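Speaker notes, equipment budget talk
September 5, 2019
Slot is 25 min incl. questions. Skip the bits in brackets if running late.

OPENING

Hi, thanks. Name, lab, that I run purchasing for the manipulation group and also get blamed for it. Quick laugh if there is one, move on.

Talk is on what we spent on hand-held grippers and what I'd put in the plan if I was starting over. Not a research talk. Chandrasekhar Unnithan has the research talk after lunch, go to that.

Ask: who here is writing an equipment request right now? Hands. Ok. Who has had one sent back? (more hands, always)

SLIDE 2 - WHERE WE STARTED

Original request was one robot arm plus one gripper. Vendor quote from Hernano. Nice arm. The quote was for the arm. No mount, no controller stand, no spare fingers, no training day. We found that out line by line over a whole December.

Say it slowly: read what is NOT on the quote.

Then Xuelian Duan asked why we were buying a second arm for demos when a person could hold the gripper and do the task by hand. Good question. Took us two meetings to admit it was a good question.

So plan changed. One arm, and several hand-held sets. Request rewritten from scratch, 11 pages down to 5.

SLIDE 3 - WHAT A STATION IS

People hear "gripper" and budget for a gripper. What you pay for is a station. Table, grippers in pairs, markers, cables, chair, somewhere to put the junk. Two-handed work needs two grippers and they do not have to match. Pass an object from one hand to the other, that's most of what our tasks come down to.

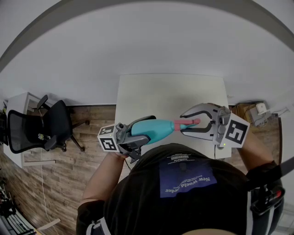 Slide 3: pin handoff, left gripper to right. Tag cubes on both.

Point at the tag cubes. Those were not in the first budget at all. Cheap to print, not cheap to redo when somebody sticks them on crooked. Put a line in for mounts and a line in for reprints.

Point at the cable on the right one. Cables are a budget line!! More on this in a sec.

The toy: plastic bowling pin. Objects are the best value thing in the whole plan. Toys, kitchen stuff, whatever. Buy plenty, buy doubles, keep the receipts because accounting WILL ask why a robotics lab is buying bowling pins. I have the email thread, happy to forward.

SLIDE 4 - THE THREE QUOTES

Hernano: most expensive, best paperwork. Service contract is separate and renews by itself unless you write to them. Write to them.

Trokier: middle price. Fast to reply. Lead time was quoted as 5 weeks, came in at 14. I'm not mad, I just want you to put 14 in your plan. Ask for lead time in writing and ask what it's counted from. Order date? Deposit date? Ours was the deposit and our deposit sat in somebody's inbox.

Pekier: cheapest per unit, no spares kit. Finger pads sold singly. (Pads wear. First thing to go on any gripper we've owned.) By the time I added pads for a year they were level with Trokier.

We went Trokier for the hand-helds, Hernano for the arm. Would I do the same again? Grippers yes. Arm, ask me at the break.

[Skip if late: story about the customs form.]

SLIDE 5 - CONSUMABLES

This is the slide people photograph so leave it up a while.

- finger pads, full set per gripper, twice a year
- tag cubes and reprints
- cables, two spare per station, the right length
- batteries if you go wireless, and a charger per station, do not share chargers
- storage cards / disks. We ran out in the second month
- velcro, straps, tape. Sounds silly. It was 462 dollars last year on straps and tape

Pause on the 462. Nobody budgeted that, it came out of my coffee money basically. Now it has its own line and gets approved with no questions, becuase small named lines get approved. Big line called "misc" gets cut.

SLIDE 6 - PEOPLE TIME

Hardest thing to get on the form. The form has a box for equipment and a box for salaries and this falls down the middle.

Somebody stands at that table with a gripper in each hand. They get tired. Plan hours for short shifts and swap people. Plan setup time too, we lose the first part of every morning to calibration. Xuelian tracked it for a month and I put her table in the appendix, reviewer quoted it back to us word for word in the approval.

Table height! Get an adjustable one if the budget can take it. Ours isn't. Different people, sore backs. I would swap one gripper set for a better table, yes really.

Floor space also. Chairs need to go somewhere when people are standing. Measure with the chairs in the room.

SLIDE 7 - SOFTWARE, FAST

We use Millet for session logging. License is per seat, not per station, which I got wrong in year one. Check seats vs stations before you sign. If you have 11 people rotating through and pay per seat you need 11 seats, they don't care that only two are in the room.

Ask about export before you buy. Ask for a real file, open it yourself.

SLIDE 8 - IF I WAS WRITING IT TODAY

Order of the lines:
1. one complete station, everything on it
2. run it for a couple months
3. then the rest, with real numbers from the first one
4. spares in the SAME order as the hardware, shipping is cheaper
5. arm last

We did arm first. It sat in its crate while we waited on a mount.

Chandrasekhar disagrees on 5, he thinks arm first so you can check the data on it early. Fair. If he's in the room let him say it, 1 min max.

QUESTIONS THEY'LL PROBABLY ASK

Build or buy the grippers? Bought. If you have a good machine shop and a patient student, build. Count the student's time.

Can I have the spreadsheet? Yes, email me, address on last slide. Prices taken out, I signed something.

Insurance? Check if hand-held stuff counts as lab equipment or "portable items" at your place. Ours is portable. Different form, lower limit.

Used gear? Fine for arms, wouldn't for grippers. Pads and fingers are worn and you can't get the older ones.

Bring: clicker, adapter, water, the printed one-page budget (Xuelian has the copies).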